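Wäsche falten ja, Spülmaschine mit Einschränkungen

Wie weit sind Maschinen bei Arbeiten, die im Haushalt und im Laden täglich anfallen? Ein Gespräch mit der technischen Leiterin von Genavus, einem Unternehmen, das Steuerungssoftware für Greifarme entwickelt.

Die Frage, wann ein Roboter die Küche aufräumt, hört die Ingenieurin bei jedem Vortrag. Ihre Antwort fällt knapp aus. »Einzelne Handgriffe beherrschen wir. Eine aufgeräumte Küche besteht aus sehr vielen verschiedenen Handgriffen, und die Fehler addieren sich nicht, sie multiplizieren sich.« Wer für jeden Schritt eine hohe Erfolgsquote erreiche, lande nach 50 Schritten trotzdem bei einem Ergebnis, das kein Kunde akzeptiere.

Genavus arbeitet derzeit an drei Aufgaben: Handtücher falten, Geschirr einräumen, Ware im Regal nach vorn ziehen. Am weitesten ist das Falten. Von 70 Handtüchern im letzten internen Test lagen am Ende 11 so, dass jemand nachbessern musste. »Das war ein einziges Format aus einem einzigen Stoff«, schränkt sie ein. Bei Spannbettlaken breche man die Versuche meist nach kurzer Zeit ab. Der Gummizug ziehe die Ecken zusammen, sobald der Greifer loslasse, und das Modell verliere die Orientierung.

Beim Geschirr liegt die Schwierigkeit an anderer Stelle. Teller seien geometrisch harmlos, Gläser dagegen für viele Tiefenkameras fast unsichtbar. Man verlasse sich deshalb stärker auf gewöhnliche Farbbilder und auf die Kraftmessung in den Fingern. Ein Weinglas fasst das System des Unternehmens nach wie vor nicht an. »Die Software erkennt den Stiel und überspringt das Objekt. Das ist eine bewusste Entscheidung. Ein stehen gelassenes Glas kostet den Kunden einen Handgriff, ein zerbrochenes kostet ihn den ganzen Spülgang.«

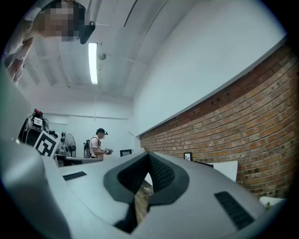 Im Handel sind die Bedingungen günstiger. Regale haben feste Tiefen, die Artikel sind bekannt, die Beleuchtung ändert sich kaum. Mit der Ladenkette Nunex läuft seit Dezember ein Versuch, bei dem ein Arm auf einem fahrbaren Sockel nach Ladenschluss die Kühlregale abarbeitet. Dosen und Becher funktionieren laut der Ingenieurin zuverlässig. Beutel mit geriebenem Käse nicht: Sie rutschen beim Vorziehen um und verdecken die Nachbarware. Eine Mitarbeiterin der Frühschicht brauche für dieselbe Strecke einen Bruchteil der Zeit. »Wir haben die ganze Nacht, sie hat 50 Minuten. Der Vergleich der Geschwindigkeit ist für uns im Moment nicht der interessante.«

Interessanter findet sie die Zahl der Eingriffe. Jedes Mal, wenn der Arm stehen bleibt, muss ihn jemand aus der Ferne freigeben. Solange das mehrmals pro Schicht geschieht, rechnet sich der Betrieb nicht. Ein eigenes Protokoll hält zu jedem Halt die Ursache fest. An erster Stelle stehen dort Gegenstände, die nicht ins Regal gehören – ein abgestellter Kaffeebecher etwa oder eine Packung Nudeln zwischen den Joghurts.

Auf Mitbewerber angesprochen, bleibt sie sachlich. Tetteh verfolge mit zwei Armen und fester Montage einen anderen Ansatz, der für Großwäschereien sinnvoll sei, in einer Mietwohnung aber am Platz scheitere. Die Greiffinger von Nimolus setze man inzwischen selbst ein, der Belag nutze sich allerdings schneller ab als erwartet und müsse alle 3 Wochen gewechselt werden.

Was ein Gerät für Privathaushalte kosten würde, will sie nicht beziffern. Die Mechanik sei der kleinere Posten, Wartung und Fernfreigabe der größere. Hinzu kämen Haftungsfragen, etwa wenn ein Kind in den Arbeitsbereich greife. In den eigenen Versuchen reduziere der Arm die Geschwindigkeit, sobald eine Person näher komme, und halte bei Berührung an. Für eine Zulassung im Wohnbereich reiche das ihrer Einschätzung nach nicht aus.

Zu Hause faltet sie ihre Handtücher von Hand. Als Nächstes soll das Team die Spannbettlaken wieder aufnehmen, diesmal mit einem breiteren Greifer und einer Auflage, die den Stoff in den Ecken festhält. Ergebnisse erwartet sie nicht vor dem Sommer.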